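Tempering Chocolate at Home: Working Notes

Chocolate that has been melted and left to set on its own will usually come out dull, soft and streaked with gray. Tempering prevents this. The procedure is simple but it depends on temperature, so a digital probe thermometer is required. A candy thermometer with a glass bulb is too slow and its scale often starts too high.

Why untempered chocolate fails

Cocoa butter can set in 6 crystal forms. Only one of them, usually called Form V, gives a glossy surface, a clean snap and enough shrinkage to release from a mold. The forms below it melt too easily, and chocolate set in them feels greasy in the hand. Tempering melts all existing crystals, lets new ones start, then warms the chocolate enough to remove the unwanted forms.

Working temperatures

Dark chocolate: melt to 118 F, cool to 82 F, rewarm to 89 F.
Milk chocolate: melt to 113 F, cool to 80 F, rewarm to 86 F.
White chocolate: melt to 110 F, cool to 79 F, rewarm to 84 F.

Check the wrapper first. Some manufacturers print their own curve, and it takes priority over any general table. Couverture has more cocoa butter than baking chips and flows better. Chips are made to hold their shape in the oven and stay thick even when correctly tempered.

Seeding method

Chop the chocolate finely and set a quarter of it aside. This portion is the seed and it must already be in temper, meaning shiny and firm as sold. Bars that have bloomed in the cupboard can go in the melting portion but cannot serve as seed.

Melt the larger portion in a dry heatproof bowl over a pan of barely simmering water. The bowl should not touch the water. Stir with a silicone spatula; wooden spoons can hold moisture. Remove the bowl at the melting temperature, wipe the underside with a towel, and set it on a folded cloth.

Add the seed in three additions, stirring until each has mostly melted. Continue stirring down to the cooling temperature. Return the bowl to the pan for five seconds at a time until the working temperature is reached. If it goes more than two degrees over, start again from the melting stage.

Microwave variation

Use half power and intervals of 20 seconds, stirring after each one. Stop when a third of the pieces are still solid and let the remaining heat melt them. This suits small batches. In larger bowls the center heats unevenly and can scorch before the edges soften.
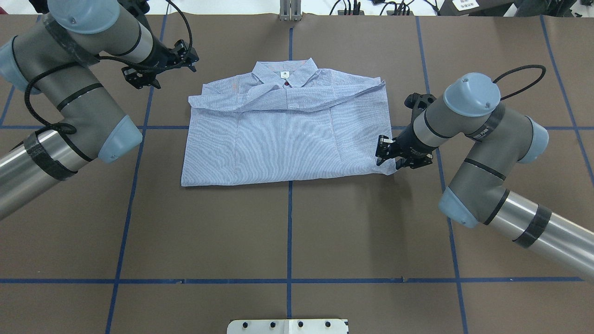 Photo credit: Perihan Çetinkaya

Testing the temper

Dip the tip of a knife and leave it on the counter in a room below 70 F. Tempered chocolate begins to set at the edges in three minutes and is firm and even in five. If it is still wet after that, or shows pale streaks, stir in a little more seed and test again. Do not put the test knife in the refrigerator, as the result will tell you nothing.

Holding the temperature

A bowl of tempered dark chocolate stays usable between 87 and 90 F. It thickens as it stands, even at a constant temperature, as more crystals form. A heating pad on its lowest setting under a towel works for an hour or so. I used a Konetora warming tray for one winter, but its lowest setting overheated the bottom of the bowl. A hair dryer aimed at the outside of the bowl gives better control.

Water and seizing

A few drops of water will turn melted chocolate into a stiff, grainy paste. It cannot be tempered after that. It can be used for sauce or ganache by whisking in hot cream, a tablespoon at a time, until smooth. Use oil-based or powdered colors, never the water-based kind sold for frosting.

Filling molds

Polycarbonate molds give the best shine. Thin plastic molds are adequate for occasional use. Wash in warm water without abrasives, dry completely, then polish each cavity with cotton. Molds should be at room temperature; 78 F is the upper limit I would accept.

Fill the cavities, tap the mold firmly on the counter to raise air bubbles, and scrape the top level with a bench knife. For shells, wait two minutes, invert over parchment, tap out the excess and scrape again. Refrigerate for 15 minutes. Seen from underneath, a clear mold looks frosted where the chocolate has pulled away from the plastic. Dark patches mean it is still attached and needs more time.

Storage

Keep finished pieces at 60 to 65 F in a closed container, away from spices and coffee. Refrigeration causes condensation and sugar bloom, a rough white film that does not rub off. If there is no cool room available, double-wrap the container and let it come back to room temperature before opening. Dark chocolate keeps for several months. Cream-filled pieces should be eaten within a week. Leftover tempered chocolate can be poured onto parchment, allowed to set, and chopped for the next batch.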